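Hand-held gripper (purchasing and budgeting)

From the Gilstead equipment wiki. Redirected from "Gripper tool", "Grabber budget". See also: Spare parts, Loan book, Wrist cameras.

A hand-held gripper is a two-fingered tool that a person carries and works by hand, with a camera fixed to it, used to record how everyday jobs get done so a robot arm can be trained on them later. No arm needed at the recording stage. This is the main reason it turns up early in a budget, often a full year ahead of the arm itself.

Contents
1 Types
2 Cost planning
3 Ordering
4 Home sessions
5 Notes

Types
Two in use at Gilstead. The Plovon is bought as a kit, assembled on site, screws and pads supplied. The Lomar comes built and sealed. Lomar is less work on day one, more trouble after, as a worn pad means the whole tool goes back. Plovon pads swap out at the bench. Older Grønli units are still on the shelf but no longer bought, parts have dried up.

Cost planning
Budget per working station, not per tool. A station is 2 grippers (one out, one spare), 3 sets of pads, memory cards, a charger and a hard case. The case gets left off quotes. Ask for it. Pads go under consumables, everything else under small equipment. Mixing the two held up the whole October order.

Storage is the line most often set too low. Video fills disks fast and the disks come out of the same pot. The last plan allowed for 58 sessions on 8 disks and that was tight. Anyone copying those numbers should add to the disk line first, then look at teh grippers.

Don't forget: travel, household payments, insurance for kit outside the building.

Ordering
Get a written quote with shipping on it. Plovon quotes leave out import fees. Lomar quotes include them but run out quickly, so have the approval in hand before asking. Spare screws are cheap, order with the kit, seperate shipping costs more than the screws do.

Home sessions
Sessions in real homes need less equipment than bench work and more planning. No table to buy, no lighting rig. Household items are used as found. Allow for rooms with strong daylight from windows and doors, this affects camera choice and should be settled before the order goes in.
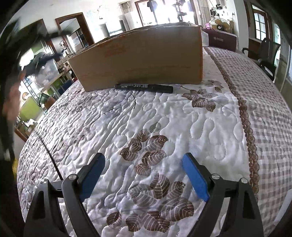 Gilstead Robotics Group | Equipment & Planning

Work over a bed, black gripper with blue pads open above a quilt with embroidered brown leaves. Marker pen and open cardboard box further back. Small thin items like a pen are a fair test of pads, so put a few on the trial list before paying for a full set. Soft surfaces too. A supplier demo on a hard bench says little about bedding.

Notes
Trial loans: Plovon yes, Lomar by request only. Return shipping is on us both ways.
Grønli chargers do not fit either of the newer tools. Do not reorder.
Pad prices need checking against the new list.

Categories: Small equipment | Data recording | Budget lines
Page last edited 5 April 2018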